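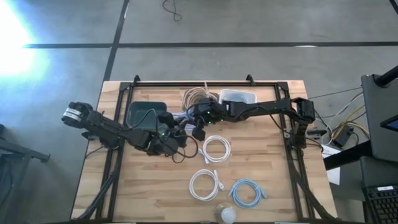

Section 7: Setting Up the Bench for Cable Sorting

Take your time with this section, especially if this is your first Sullow bench. Most of the calls we get at Zolora come down to a loose clamp or a snagged cord, and both are easy to put right before you switch anything on.

1. Switch off the power to both arms and wait 20 seconds.

2. Go around to each side of the table and tighten the clamp handle by hand until it stops. Then give the base of the arm a gentle push - it shouldn't shift at all.

3. Follow each arm's own cable from the base to the wrist with your fingers. You want enough slack for the wrist to turn fully, but no loop so big that it could catch on the other gripper.

CAUTION: Keep hands, sleeves and hair away from the space between the grippers whenever the power is on. The arms reach well into each other's side of the table.

4. Place your two bins near the far rail, and put the unsorted cables between them.

5. Switch the power back on and look for a green light at each wrist. If one stays dark after 2 tries, turn to Section 32.

6. Lay a few coiled cables on the open wood at the front, with a good gap between them, and run the slow test.

Note: Lukian Melnychuk, who looks after the benches at our Prekimau shop, likes to check the clamps again after the first hour of work, and we'd warmly suggest you do the same. New clamps do settle a little.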